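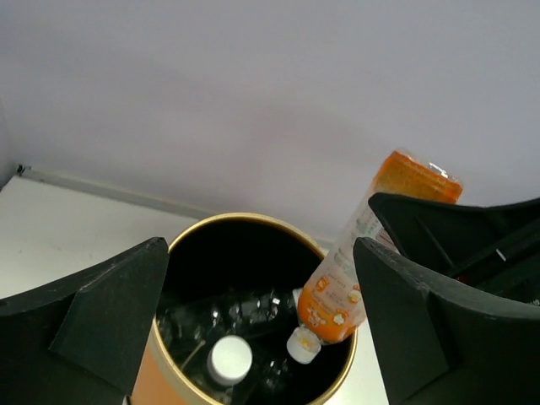
House rules for two arms and a bin

I have been meaning to write down our rules for the bottle station since November. They exist already, sort of. Some are on a sheet taped inside a cabinet door, some are in the comments of a config file, and a few were only in my head or in Usman Malik's head, and those two versions did not always match. So this post is mostly me copying things into one place. If you run a small two-arm table of your own, some of it may be useful.

The job is simple to say. Plastic bottles lie on a white surface, two arms pick them up, and they go in the orange bin with the gold rim. The project name for it is Diltadach. We record every run, and the recordings get used for training, so a sloppy run is a problem for longer than the minute it takes.

As of this week we have 2,548 recorded runs. I went back through them with Usman and we marked 387 as unusable. That is more than I wanted. Nearly all of those trace back to one of the things below, and most of the rules got their current wording from that review.

Before the power goes on

Look at the table with your own eyes, from the front, standing up. Do not use the camera view for this check. The camera view is for the camera.

Check that nothing is on the surface except the bottles you plan to use. We had a hex key show up in one batch, lying against the back wall, for 14 runs. It harmed nothing, but it was in the recordings and it had no business there.

Check the bin position. It goes left of center toward the back. We used to allow it to sit anywhere the arm could reach and now we don't, unless the plan for that session says the bin moves. If it does move, write down where it went.

Follow each cable from one end to the other with a finger. The purple ones run on the outside of the arms and have slack in them on purpose, so the elbow can bend all the way without pulling. Slack is good up to a point. If a loop hangs low enough to catch a bottle neck, it gets re-dressed before the session starts. Do it with the power off, please. I have seen someone hold a cable aside with one hand and jog the joint with the other, and I was that someone, and it is a bad idea even with small arms.

Hands and people

These arms are light and not very fast, and that makes people relaxed around them. Our rule is that hands stay outside the walls whenever the motors are enabled. It doesn't matter if the arm is still. A still arm with power on is an arm that has not moved yet.

To reset the bottles you stop, wait for the arms to reach the park pose, disable, and then reach in. It adds a few seconds per run. Over a long afternoon those seconds feel like a lot, and we have talked about dropping the disable step several times. We kept it.

One person runs the session. If a second person is in the room, they can call a stop at any time and they don't have to explain why. The stop button stays on the front right corner of the desk, and nothing gets put on top of it or in front of it. Coffee goes on the other desk.

Long sleeves get rolled up, lanyards come off. I know how it sounds for a table this size, but the habit carries over to the bigger machine at Rornmont, where it matters a good deal more.

Bottles

Empty and drained. Even a spoonful of juice ends up on the gripper fingers, and then every grip after that is a slightly different grip.

Caps on. We tried both ways. A bottle with the cap screwed on keeps its shape better when the fingers close, and it gives you a clear end to look for in the wrist view. If a cap comes off during a run, finish the run, mark it, and put the cap back on before the next one.

Labels stay as they are. Don't peel them to make things neat. We want clear bottles with no label, and colored labels, and busy printed ones, all mixed in together. A bottle that is only clear plastic on a white surface is hard to see and the set needs plenty of those.

Crushed is fine. Cracked is not. A cracked bottle has sharp edges and it sheds bits, and the bits get under things.

When a bottle has been used so much that it no longer looks like anything you would find in a recycling bag, retire it. We don't have a number for this. Usman wanted one, I didn't, and we left it to whoever is running the session.

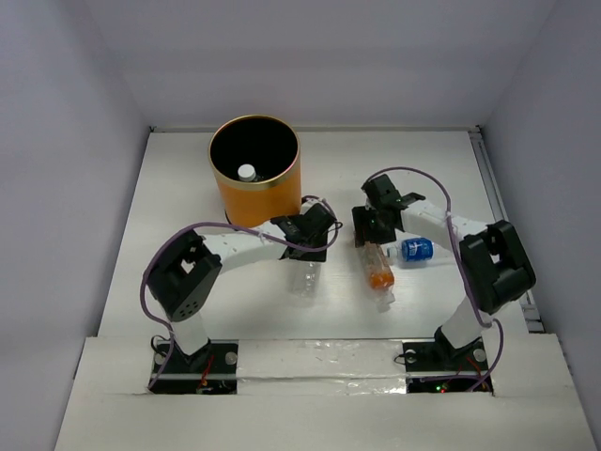
Both arms down at the bottles, bin at the back left.

Where the arms may be at the same time

The rule that took the most arguing. With two arms over one table there is always a region where they can reach each other, and ours is a wide one. Early on we just told the operator to be careful. That was not a rule.

What we do now:

Both arms may go down to pick at the same time if their targets are on their own sides.

Only one arm may be over the bin. The other one waits on its own side until the first has let go and backed out.

If both arms need the same bottle, the right arm yields. There is no deep reason for picking the right one. We needed a default and the bin is on the left.

No arm crosses above the other arm's forearm, even when there seems to be room. The cable loops stick up higher than the forearm does and they are easy to forget about.

We had software limits in place for part of this before, and I should say that the limits are not a replacement for the written rule. The limits know about the links. They don't know about a cable, or about a bottle held crosswise in the fingers and sticking out on both sides.

Letting go

A bottle counts as placed when it is below the rim and the fingers are open. Hanging on the rim does not count. Dropped from high up and bounced in does not count either, though it gets kept in a separate folder.

Go in neck first if the grip allows it. If the grip doesn't allow it, don't regrip on the table just to make it look better. Put it in the way you have it.

Fingers may dip below the rim. They may not touch it. The wrist camera is a help here, with the gold edge showing up well against the black inside, and I now ask new operators to practice with that view before they record anything. Deep in the bin you can't see much. Assume there is a bottle standing up in there, and don't push down.

Empty the bin before it gets full enough that a placed bottle sits above the rim. Disable first, same as any other time a hand goes in.

Writing it down

Each session gets a log entry with who ran it, the bin position, which bag of bottles was used, and anything odd. "Anything odd" is the field people skip. I would take ten boring notes over a missing one. When we did the review, the runs with a note took a minute to sort out and the runs without one took us most of two evenings.

Mark failures as failures. Don't delete them. A dropped bottle is worth keeping if the label says it was dropped. Of the runs we still call good, 609 have some kind of recovery in them, a slip and a second try, and those are some of the most useful ones we have.

Stop after 400 runs on the same gripper pads and look at the pads. Write down what you saw even if you saw nothing.

What is still open

We have not settled lighting. The walls are a plain pale gray and they pick up a cast from whatever is on in the room, so the same table can look quite different at 4 p.m. than it does at 9 in the morning. One option is to fix the lights and never touch them. The other is to vary them and log it. Usman is for the first and I lean to the second.

We also don't have a good rule for small debris on the surface. Little specks build up. I wipe between batches, Usman wipes between sessions, and the log doesn't say which of us did what. I'm adding a checkbox for it.

The sheet in the cabinet now says version 3, and I have thrown out the old one. If you find version 2 on the shared drive, under the Vulilex folder, please delete it.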